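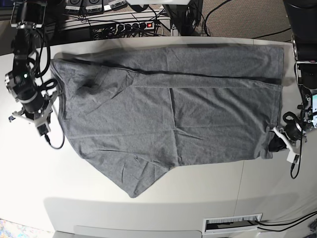 Protokoll der Mitgliederversammlung
Kleiderkammer und Nähtreff Turkow e. V.

Datum: 21.04.2026
Ort: Gemeindesaal Turkow, kleiner Raum
Leitung: Ximena Barrientos
Protokoll: Sizwe Mokgethi
Beginn: 19.05 Uhr

TOP 1 Begrüßung und Tagesordnung
Ximena Barrientos begrüßt die Anwesenden. Die Einladung ist fristgerecht verschickt worden. Stimmberechtigt sind 20 Mitglieder, die Versammlung ist beschlussfähig. TOP 6 (Ausflug nach Skellstead) wird auf Antrag vorgezogen und nach TOP 3 behandelt. Keine Einwände.

TOP 2 Protokoll der letzten Sitzung
In der Anwesenheitsliste fehlte Frau Dittmer, das wird nachgetragen. Ansonsten genehmigt bei zwei Enthaltungen.

TOP 3 Kassenstand
Der Kontostand beträgt 3.519 Euro. Die Rechnung der Firma Nel für die Wartung der Overlockmaschinen ist darin noch nicht berücksichtigt. Herr Fahrenkrog fragt, warum die Heizkosten diesmal getrennt ausgewiesen sind. Antwort: Die Gemeinde rechnet seit Januar nach Räumen ab. Die Aufstellung kann bei Ximena Barrientos eingesehen werden.

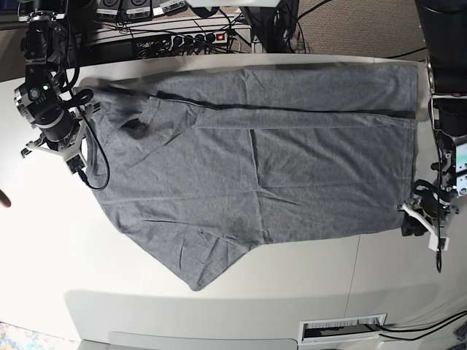 TOP 6 Ausflug nach Skellstead (vorgezogen)
Das Textilmuseum bietet für Gruppen eine Führung durch die alte Weberei an, allerdings nur werktags. Mehrere Mitglieder können werktags nicht. Nach längerer Aussprache wird vereinbart, dass Sizwe Mokgethi im Museum nach einem Samstag im September fragt. Ob ein Bus gemietet oder mit der Bahn gefahren wird, bleibt offen. Frau Dittmer weist darauf hin, dass am Bahnhof Skellstead der Aufzug außer Betrieb ist.

TOP 4 Annahme und Ausgabe
Die Annahmezeiten bleiben wie bisher. Es werden weiterhin Säcke vor der Tür abgestellt, auch bei Regen. Am Eingang soll ein größerer Aushang angebracht werden, zweisprachig. Den Text entwirft Frau Yildirim bis zur nächsten Sitzung.
Kindergrößen sind knapp, vor allem Regenjacken und feste Schuhe. Herrenhemden werden bis auf Weiteres nicht mehr angenommen. Bettwäsche nur noch gewaschen und paarweise.
Zur Ausgabe: Der Antrag, die Höchstmenge pro Besuch aufzuheben, wird diskutiert. Dagegen spricht, dass an vollen Nachmittagen für die Letzten kaum etwas übrig bleibt. Der Antrag wird abgelehnt (6 Ja, 11 Nein, 3 Enthaltungen).

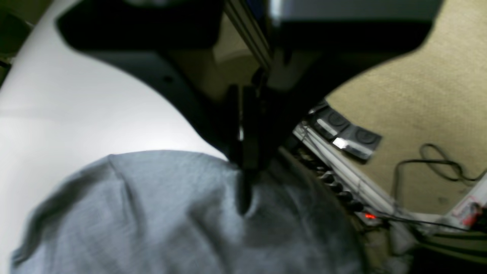 TOP 5 Nähtreff
Der Nähtreff ist gut besucht. Gewünscht wird ein Abend nur für Reißverschlüsse und Hosensäume, damit sich an den übrigen Terminen keine Schlange bildet. Frau Yildirim übernimmt das probeweise bis zu den Sommerferien.
Das Garn von Levomov reißt nach Angaben mehrerer Näherinnen häufig. Der Restbestand wird zum Heften aufgebraucht, nachbestellt wird bei einem anderen Anbieter. Herr Fahrenkrog holt Preise ein.
Die Schere mit dem roten Band ist weiterhin verschwunden. Wer sie mit nach Hause genommen hat, möge sie bitte in die Schublade zurücklegen.
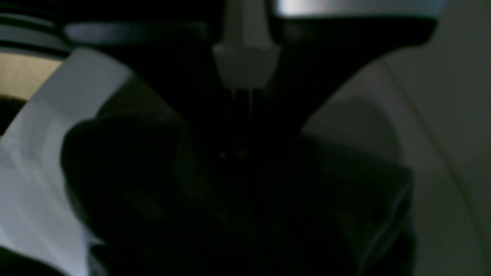 TOP 7 Verschiedenes
a) Der Schlüssel zum Kellerabteil hängt künftig im Schlüsselkasten im Flur. Der Code wird mündlich weitergegeben.
b) Für den Flohmarkt werden noch zwei Personen für den Abbau gesucht. Bitte bei Ximena Barrientos melden.
c) Frau Dittmer bittet darum, die Kaffeetassen nach dem Nähtreff abzuspülen.
d) Das Regal hinten links wackelt. Es soll bis zur Reparatur nur unten belegt werden.

Ende der Sitzung: 20.50 Uhr
Der nächste Termin wird per Rundmail bekannt gegeben.

Für das Protokoll: Sizwe Mokgethi
Gesehen: Ximena Barrientos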